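Facilities Desk / Ticket 148
Subject: Water dispenser at the break counter: slow pour, odd taste, general gloom
Opened by: Eifion Prothero
Handled by: Arwel Harries
Site: Keltden, ground floor
Priority: Normal (requested: Catastrophic)
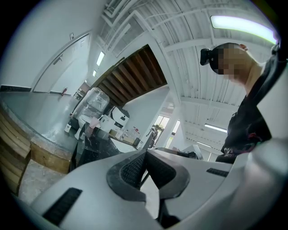
Eifion, 8:50 am
The dispenser on the long counter has stopped dispensing in any sense a thirsty person would recognize. I held my cup under the cold tap and had time to read all the notices on the corridor wall, including the one about bicycles. The water that did come out tastes like the inside of a balloon. Please send help, or a straw.

Arwel, 9:15 am
Thanks for the report. I've lowered the priority because Catastrophic is for floods. A few questions before I come down:

Is it slow on both taps or only cold?
When did somebody last change the jug?
Does it glug?

Eifion, 9:32 am
Only cold. The hot tap runs fine, which is how I ended up drinking tea I didn't want.
No idea about the jug. There's a sign-off sheet in the drawer and the last entry is from January. It says "changed" and has a drawing of a fish.
It used to glug. It has stopped glugging. I hadn't realized how much I relied on the glug.

Arwel, 9:40 am
No glug means no air getting into the jug, so the water can't come down properly. It could be the seal at the neck or the little air filter on the collar. Lift the jug an inch, straight up, and set it back down. Straight up, please. Don't tilt it.

Eifion, 9:58 am
Tilted it.

Arwel, 9:59 am
How much is on the floor?

Eifion, 10:04 am
Less than you'd think and more than I'd like. Most of it went down the front slats. The concrete top has a dark patch in the shape of Portugal. I moved the cups out of the way and mopped up with the good paper towels, which I understand are for visitors.

Arwel, 10:06 am
Is the coffee machine all right? It's right next to it.

Eifion, 10:09 am
Dry. I shielded it with my body. There was a brief queue of people asking after the coffee machine and none asking after me.

Arwel, 11:20 am
Site visit notes.

Switched the dispenser off at the wall before touching anything. Took the jug off with both hands (straight up, Eifion) and stood it on the floor. The air filter on the collar was blocked with gray fluff. Rinsed the collar, fitted a new filter from the Enora spares kit, put the jug back. First glug at 11:05. There was applause from one desk.

Cold flow is better but still poor. I timed it with a measuring jug: 6 seconds to fill 100 ml. The hot tap does the same amount in 2. So the filter was part of it and something else is going on, probably scale in the cold outlet.

The taste is a separate matter. The drip tray had a teabag under the grid that had been there long enough to vote. Removed. I don't believe it could affect the water, but I felt better.

Eifion, 11:34 am
I can confirm the glug. Morale is up on this side of the corridor. The water still tastes of balloon.

Arwel, 1:10 pm
Drained the cold reservoir into a bucket and ran descaler through it. Left it to stand over lunch with a DO NOT USE sign on both taps. Came back to find the sign moved to one side, neatly, and a used cup.

Whoever you are, the hot side wasn't treated, so if you had tea you're fine. If you had cold, please come and see me. You aren't in trouble.

Eifion, 1:17 pm
It was tea.

Arwel, 1:18 pm
Thank you, Eifion.

Arwel, 2:45 pm
Flushed the cold side with two full reservoirs of clean water, then a third for luck. Cold tap now does 100 ml in 2 seconds, same as hot. Tasted it myself. No balloon. A faint hint of bucket, which was the mug.

Cause: blocked air filter on the collar, plus scale in the cold outlet. Taste most likely from water sitting in the reservoir too long while it trickled.

To do:
Order more collar filters, I used the last one.
Replace the sign-off sheet with one that has a column for the date and no room for fish.
Wipe the counter top again once Portugal has dried.
Put the visitor paper towels somewhere Eifion can't reach.

Eifion, 3:02 pm
Working perfectly. It now pours so fast that it overshot my cup and I've had to use more of the towels. Should I open a new ticket for that?

Arwel, 3:03 pm
No.

Status changed to Closed by Arwel Harries.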